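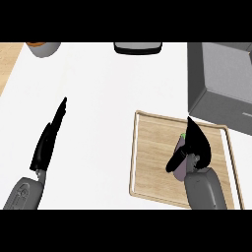 Rogério Tavares would start with the countertop height, and he thinks most people who say their simulated kitchen "doesn't grasp right" have the counter a finger's width too low. Measure the real one from the floor, he writes, then measure the base of the arm from the same floor, and put both numbers in the scene file before touching anything else.

I agree with him, and I've moved that tip to the top of the page. The rest are in the order I run into them.

Last updated: September

Keep one scene file per chore. I used to have a single kitchen with everything in it, and each time I moved the sink for one task I broke two others. Now the cutting board task has its own file, and so does the sink task. Shared things like the counter are loaded from a common folder.

Turn the board a little on every reset. If it always sits square to the counter, the policy learns the square board and gets lost with any other. A few degrees each way is enough to begin with. Go wider once it copes.

Give vegetables a simple collision shape. A long one like an eggplant does fine with three or four overlapping capsules. The detailed mesh is only for looks. With the full mesh on both jobs my runs crawled, and the thing shivered on the board as if it were cold.

Check friction in pairs. Skin on wood and skin on rubber are separate settings, and in Stutero the second one quietly copies the first if you leave it blank. If the vegetable squirts out when the fingers close, look there first.

Two arms, one clock. Send both arms their commands in the same step, even when one of them has nothing to do. Give the idle arm a hold command with its current pose. An arm with no command sags, and after 60 steps or so it can be resting on the counter.

Put a keep-out box around the sink rim. Make it a bit bigger than the rim itself. The planner treats a near miss as a success, and a real arm is never quite where the planner thinks it is. Ntombi Swanepoel uses a box for the faucet as well. I don't have a faucet in mine.

Write down the seed. Put it in the file name of the run, along with the scene version. I lost an afternoon in Povuron trying to repeat a drop that happened in episode 91, and never got it back.

Run small, then big. Ten episodes with the viewer open, then 1000 with it closed. Watch the ten all the way through. Over 900 of my first long batch were useless on account of a gripper that opened one step early, and it was plain to see in the first clip.

Don't fix the lighting last. Perception trained on a bright white counter will treat any shadow as an object. Vary the light from the first batch – brightness and direction both – and save a handful of dim scenes for testing only.

Clear the cache after changing a mesh. Restarting the viewer does not do it. Delete the folder by hand and load the scene again.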